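Notebook, bench 3, Cavton
February 19, 2024

Picked up the suture tensile work again after the load cell came back from calibration. Certificate is in the blue binder. Offset at zero load is small and steady, so I didn't re-zero between specimens, only at the start of each batch.

Material is the Dratovine braided, size 3-0, from the lot that arrived with the torn outer carton. Inner pouches all sealed. Cut 51 lengths at 80 mm each, discarded the first and last off every spool as usual. Soak bath is plain saline at body temperature. The heater cycles more than I'd like and the lid has a chip in it, so I put foil over the corner.

Knot pull first. Surgeon's knot plus two square throws, tied over the steel rod, ears trimmed to 3 mm. My knots from the morning are tighter than the ones after lunch and it shows in the spread. Going forward one person ties a whole batch in one sitting, and we write down who.

Straight pull after that. Pneumatic grips slipped on four specimens even with the rubber faces on. Went back to the capstan grips and had no slips. Crosshead speed unchanged from the June runs so the two sets can be compared. The slipped ones are marked S in the sheet and left out of the mean. Please don't delete the rows.

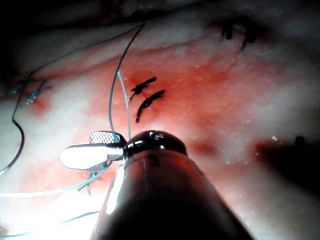

Soaked specimens break lower than dry ones at the knot, same direction as in June, though the gap is smaller. I don't trust the size of it yet. The dry set sat out on the bench overnight with the humidifier on, so "dry" is generous. Repeat with a set kept in the desiccator.

Cyclic test: set up one length on the small frame, 2,000 cycles, low load. It stopped at 1,245 with a limit error. The thread was intact. Upper limit switch bracket had crept down, one screw loose. Tightened it, marked the position with paint pen, restarted from zero with a fresh length. Leaving it to run.

Awasthi coating samples are still in the fridge, second shelf, behind the gel packs. Not opened. They need to come up to room temperature in the pouch before cutting or they pick up water.

Truvora software crashed once on export. The raw file was fine. Exporting as CSV works, exporting straight to the report template doesn't.

To do:
order rubber faces for the pneumatic grips
new lid for the bath
desiccator set, same spool if there's enough left
check cyclic frame first thing, note the count before touching anything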